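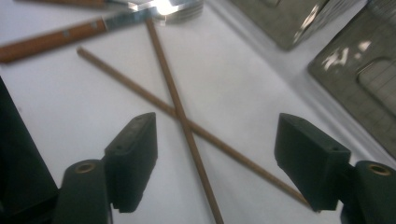
Grirside动物救助站十一月例会会议记录

时间：星期日下午两点至四点二十分
地点：救助站办公楼一层接待室
主持：Uliana Hladun（站长）
记录：Arsen Bilyk
出席：犬舍组、猫舍组、医疗组、领养组、外联组各组组长，夜班代表一名
请假：运输组组长（去外地接犬，书面意见已提前发到群里，由记录人代读）

一、上次会议记录的确认

上次记录第三项中，“隔离间每天消毒一次”应为“每天早晚各一次”。更正后通过，无其他意见。

上次遗留事项：
后院排水沟已疏通，完成。
猫舍走廊的灯更换了两盏，靠库房那一盏仍然时亮时灭，电工看过，说是线路接头的问题，下周再来。
领养协议新版已经印好，放在前台左边第二个抽屉，旧版请各组自行销毁，不要混用。

二、在站动物情况

犬舍组报告：目前犬舍14间全部占用，其中两间为合住。合住的是同窝的四只幼犬和一对一起送来的老年犬，老年犬不宜分开，领养时也按一对登记。本月有三只犬因换毛期皮肤问题由医疗组跟进，未发现传染性，已恢复正常放风。

Flanis的情况单独讨论。该犬为中型母犬，由镇外农场附近居民报告后接回，入站时极度消瘦，后腿无力，对人伸手有明显躲避。医疗组的意见是继续少量多餐，每日六次改为五次，夜间那一顿保留，由夜班负责。体重每三天称一次，数字写在病历上，不要只在群里说。夜班代表提出，最近一周夜间换班时有两次不清楚那一顿喂过没有。讨论后决定在隔离间门外挂一块小白板，喂完的人写时间和姓名，次日早班抄入病历后擦掉。

关于Flanis能否开始接触其他犬，犬舍组希望尽早，理由是它听到隔壁犬走动时会主动站起来。医疗组认为后腿力量还不够，被扑倒有风险。最后同意先隔着围栏见面，每次不超过15分钟，选性格安静的老年犬，由犬舍组组长在场。两周后再评估。

猫舍组报告：Fogh的口腔手术已经做完，拔牙后第二天开始吃湿粮，目前食量正常。它仍然不愿意用带顶的猫砂盆，已换成敞口的，请保洁时不要换回去。猫舍另有五只幼猫到了可以打第二针的时间，医疗组安排在本周内完成。

猫舍组另外提出，前来参观的人经常把手指伸进笼门逗猫，上周有一名儿童被抓伤，伤口不深，当场清洗，家长带去了诊所。组长建议在笼门上加贴提示。Uliana Hladun认为提示已经很多，再贴也没有人看，应由接待人员在进门时口头说明，儿童须有大人陪同，一次进入猫舍不超过四人。表决通过，即日起执行。

三、医疗支出与药品

医疗组说明本月外送诊疗共三次，包括Fogh的手术、一只犬的X光检查，以及Flanis入站当日的血液检查。账单都已收到，其中X光检查的发票抬头写错，需退回重开，由记录人联系。

驱虫药库存还剩462片，按目前用量可以用到开春。组长提醒，药柜里有一批眼药水临近有效期，已单独放在上层，请优先使用，过期的交回医疗组统一处理，不要直接丢进垃圾桶。

药柜钥匙现有三把，其中一把下落不明。最后一次登记是犬舍组借用，犬舍组表示当天已还，但登记本上没有归还签名。讨论了一会儿，没有结论。决定换锁，新钥匙只配两把，站长和医疗组组长各持一把，夜间急用的药品另放一个小急救箱，箱内清单贴在盖子里面。

四、领养与回访

领养组报告：本月办理领养的犬猫数量比上月略少，天气转冷后来访的人减少，属于往年也有的情况。有一只犬被退回，原因是领养人搬家，新房东不允许养犬。该犬状态良好，已重新拍照登记。

组长建议在协议中增加一条，租房者须提供房东书面同意。外联组担心会吓走一部分条件不错的家庭。Arsen Bilyk提出可以分开处理：犬只必须提供，猫可以先口头确认，三个月内补交。对此意见不一致，夜班代表认为猫也应当一样要求，去年退回的猫里也有因为房东的。最后决定犬只先执行，猫的部分下次会议再议，请领养组把过去一年的退回原因整理出来带到会上。

回访方面，有两户一直联系不上。电话打不通，信息未回复。领养组下周安排上门，去之前先在群里报备，两人同行，不要单独去。

五、Femari寄养计划

Femari是从今年春天开始试行的家庭寄养计划，主要面向幼犬、哺乳期母猫和术后需要安静休养的动物。外联组汇报，目前可用的寄养家庭不够，有几户登记时很积极，实际联系时又说时间不合适。

讨论的问题有以下几个。

寄养用品由谁提供。现行做法是救助站提供粮食、猫砂和笼具，其余由家庭自备。有家庭反映加热垫比较贵。决定由救助站购入一批加热垫借出，归还时检查电线。

寄养期间的就诊。一律先打医疗组电话，除非情况紧急，不得自行送医后再来报销。紧急情况的范围由医疗组写一页说明，放进寄养家庭的资料袋，内容要写具体，比如呼吸困难、抽搐、持续出血，不要只写“情况严重时”。

寄养家庭想要领养所寄养的动物。原则上可以优先，但须走正常的领养流程，包括家访。站长强调家访不能因为是熟人就省略。

Flanis是否适合转入寄养。医疗组表示现在谈还早，等它能够自己走完院子一圈再考虑。如果转出，应选没有其他宠物、白天有人在家的家庭，并且离救助站不要太远。外联组先留意合适的人选，暂不对外公布。

六、冬季准备

犬舍保温：北侧几间的门缝漏风，需要加装密封条。旧毛毯数量够用，但有一部分已经破边，容易被犬咬下线头吞进去，请犬舍组在清洗时挑出来。挑出来的不要再放回架子上，剪成小块给库房擦地用。

供水：室外水碗夜间收回，早上换温水。室外水龙头在降霜之前包好，由运输组负责，组长书面意见中已答应，材料他自己带来。

遛犬时间：天黑得早，傍晚那一轮提前到四点开始。反光背带共有九条，有两条搭扣松了，停用。新来的遛犬志愿者前两次必须由老人带着走，不得一次牵两只。

接送车辆：运输组书面意见提到面包车的后门有时关不严，已用绑带固定，但长途不放心。决定本周送修，修车期间的接送由站长的私家车代替，仅限小型犬和猫，航空箱必须固定。

七、开放日

开放日定在下个月，时间为上午十点到下午三点。预计接待50人左右的提法在会上取消，改为预约制，上限50人，分上午和下午两批。外联组负责登记，领养组负责现场咨询，犬舍组挑选可以出来见人的犬只，名单提前一周交给站长。

Flanis不参加开放日，隔离间门口当天拉上隔离带。有人问能不能在展板上放它的资料，站长同意放文字说明，不写发现它的具体地点，避免有人去打扰报告人。相关的虐待动物举报仍由有关部门处理，任何人不要在网上发表猜测，收到媒体询问一律转给站长。

当天供应热茶和点心，不卖东西。捐款箱放在前台，由两人一起开箱清点。

八、其他

夜班代表提出休息室的暖气不热，站长答应本周找人看。

垃圾分类桶的位置有变动，医疗废弃物的黄色桶已移到医疗室内，外面走廊的不再使用。

有居民投诉早晨犬叫声大。犬舍组说明主要集中在喂食之前，可以试着把喂食的顺序调换，从靠马路的一侧先喂。先试两周。

九、待办事项

隔离间门外小白板：犬舍组，明天
药柜换锁、急救箱及清单：医疗组，本周
X光发票重开：Arsen Bilyk，本周
过去一年退回原因整理：领养组，下次会议前
两户上门回访：领养组，下周
寄养就诊说明：医疗组，下次会议前
加热垫询价：外联组，本周
北侧门缝密封条、毛毯清理：犬舍组，降温之前
面包车送修：运输组，本周
开放日犬只名单：犬舍组，开放日前一周
休息室暖气：Uliana Hladun，本周

下次例会仍定在星期日下午两点，地点不变。请假的请提前一天告诉记录人。

会议于四点二十分结束。

记录人：Arsen Bilyk
审阅：Uliana Hladun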